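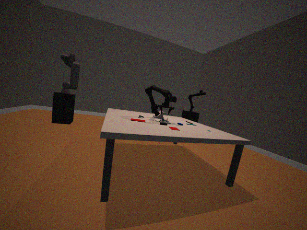
Page last changed: July

Keeping a white table white

A white top shows everything. Coffee rings, pencil, newspaper ink and the gray film that builds up where forearms rest all stand out on it. Most of it comes off with dish soap if you get to it the same day. The notes below are for painted and coated tops. Stone and bare wood need different treatment.

Everyday cleaning

Put a few drops of dish soap in a bowl of warm water. Wring the cloth out well before it touches the table. Wipe with long strokes from one end to the other, then go over it again with a cloth rinsed in plain water. Dry it with a towel. Soap left on the surface turns sticky and picks up dust, and people then scrub harder at what is only old soap.

Do the edges too. The front edge gets more hands on it than any other part and is usually the first place to yellow.

Stains

Coffee and tea: make a paste of baking soda and water, spread it on the ring and leave it for 4 minutes. Wipe off gently. Repeat once if you need to.

Ballpoint: rubbing alcohol on a cotton ball, dabbed and lifted. Try it under the table first. Alcohol softens some paints, and Nimal Kanagaratnam wrote in to say it took the shine off his kitchen table in one pass.

Crayon: scrape with an old plastic card, then use dish soap.

Turmeric: wash it, then move the table near a sunny window for a day or two if you can. The yellow often fades on its own. Bleach is a poor choice on paint.

Scuffs from shoes or boxes: a clean white pencil eraser. Don't use a pink one – it leaves its own mark.

Small chips

Clean the chip and let it dry overnight. Sand only the rim of it, with 800 grit wrapped around a fingertip. Fill with touch-up paint in thin coats, using a toothpick, and stop when the paint sits slightly above the surface. When it is hard, sand it level with the same paper, used wet.

White paints vary a lot. Ngân Quan bought three small pots before she found one that matched, and it was the one labeled ivory. Paint a dab on a piece of card and lay it on the table in daylight before you commit.

Legs and wobble

Turn the table over once a year and tighten the bolts. Two people should do this, with a blanket on the floor. If it still rocks, try it in another spot before you blame the legs. Old floors dip, and a table that rocks by the wall may stand steady a foot away.

Felt pads wear down to nothing under a table that gets pulled out for company. Replace all of them together or you will have a new wobble.

What to skip

Scouring powder, green scrub pads and furniture polish. The powder and the pads scratch, and the scratches hold dirt. Polish leaves a film that smears.

Next page: chair seats and loose rungs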